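# Dried beans and pulses: soaking, cooking, storing
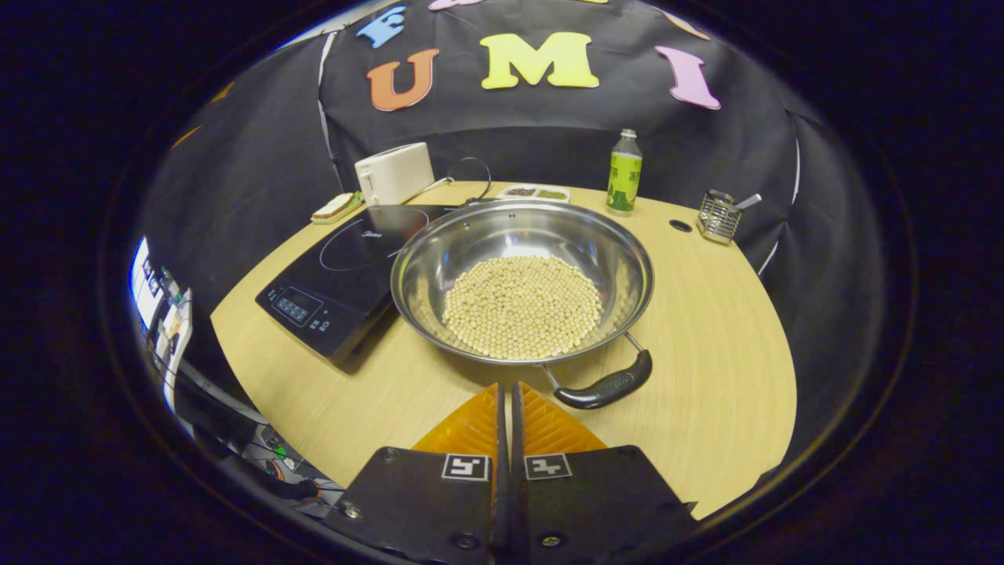 Dorkden Community Kitchen Club, Home Pantry Group

Most questions we get at the pantry table are to do with beans that won't soften. Nine times out of ten the beans are old. Dried pulses keep for years without going off, but after the second year they take longer and longer to cook, and some never get there. Write the month you bought them on the jar. If the jar says April and you can't remember which April, use them as pie weights.

**Sorting**

Tip the dry beans into a wide pan or onto a tray and push them across a handful at a time. Take out stones, bits of stalk and anything shrivelled or dark coloured. Soybeans are easy to check because they are pale and a stone shows up. Lentils are slower. Rinse in a colander until the water runs clear.

**Soaking**

- Soybeans and chickpeas: overnight, in three times their volume of cold water. They swell more than you expect, so use a big bowl.
- Kidney and black beans: eight hours.
- Split peas and red lentils: no soaking.
- In summer, soak in the fridge. Beans left on the bench on a hot night will start to ferment and smell sour.

If you forgot, cover the beans with water, boil for 2 minutes, put the lid on and leave them off the heat for an hour. Drain and carry on as normal.

Hard water slows things down. A quarter teaspoon of bicarb in the soaking water helps. Don't use more or they taste soapy.

**Cooking**

Start with fresh water. Bring it up slowly and skim the foam. Soybeans foam more than any other bean and will boil over in a small pot, so leave a good hand's width above the water line. Once they are simmering, turn the heat down and set the lid ajar. Allow up to three hours for soybeans and start testing chickpeas after one.

Kidney beans must be boiled hard for at least ten minutes before you turn them down. Do not cook them from raw in a slow cooker.

Salt can go in at the start. Tomatoes, vinegar and lemon juice go in when the beans are already soft.

On a portable induction cooktop, use a pan with a flat base that a magnet sticks to. Keep the cord well back from the edge of the table.

**Storing**

Dry beans: a jar with a tight lid, in a dark cupboard. The Sostby clip jars are fine, but check the rubber seals each year.

Cooked beans: three days in the fridge in their own liquid. To freeze, drain, spread on a tray until firm, then bag them. Lay the bags flat and label them.

Bulk orders through Drovel are placed at the club. Bring your own containers.

Page updated September 17, 2025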